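Hollis Grasp Learning Kit, reviewed: good data, thin evidence

Hollis makes a simple pitch for its training kit. You collect demonstrations by hand with a gripper tool, feed them to the Plometti policy, and get a robot that tidies a cluttered table. The method note reports a model trained on 1,401 demonstrations and tested in 154 trials. I have read it twice, and I still can't say how good the method is.

Start with the demonstrations, the strongest part of the package. They were collected at ordinary tables with ordinary junk on them, and the grasps include awkward ones that lab sets tend to skip.

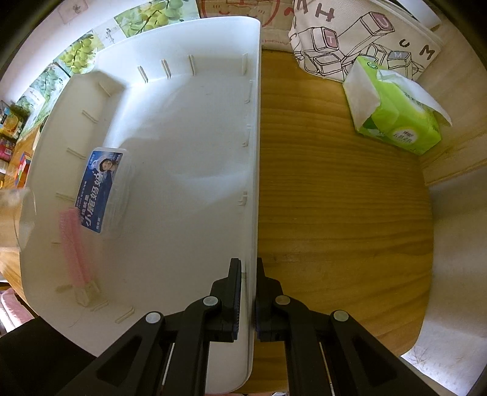 Jaws closed on the wall of the white tray, one finger inside and one outside.

A thin wall like that is a fair challenge. A policy has to place one finger on each side of something narrow, and a small error puts both on the same side. I'd have liked a separate score for it. The note folds tray grasps in with everything else and reports a single success rate, so a hundred easy picks could be hiding a pile of bad ones.

The comparison is weaker still. Hollis tests against one baseline, Enduvness, using its stock settings. Anyone who has used Enduvness knows the stock settings are poor on small boxes. Beating them doesn't tell me much. The held-out test rooms are also described in a single line, and I could find no list of which objects were new to the model.
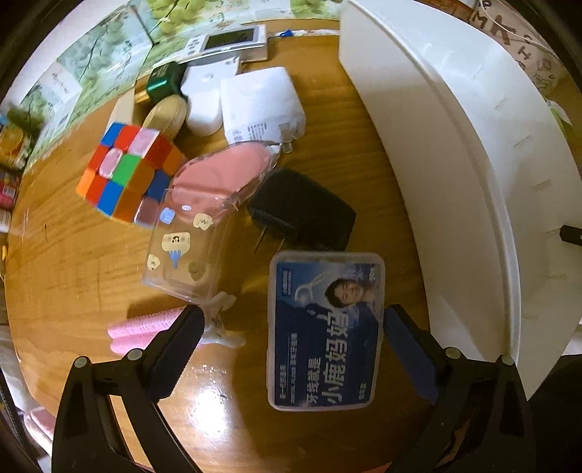
Does the kit work on objects it wasn't trained on?
Hollis says it does, but the note doesn't separate new objects from familiar ones, so the claim can't be checked from what was published.

Our own runs at the Gendodcombe workshop in March didn't settle it either. We trained the policy from scratch 4 times on the same data and the results moved around more than I'd accept from a finished product. Hollis reports one run, with no spread.

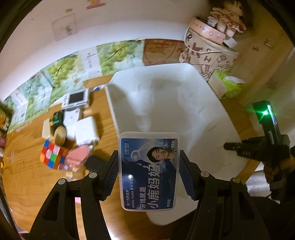

Floss box held between the finger pads, with the tray behind.

Flat, stiff boxes are the easy end of this problem, and the note leans on them heavily. Soft packs get two sentences.

Setup took us 8 hours, most of it calibration, and the instructions skip a step when you use two grippers together. Support did answer, with a corrected page.

Score: 4 out of 10 for the evidence, higher for the data. Buy it if you want demonstrations to train your own model on. If you want the policy, wait for repeat runs and a proper baseline.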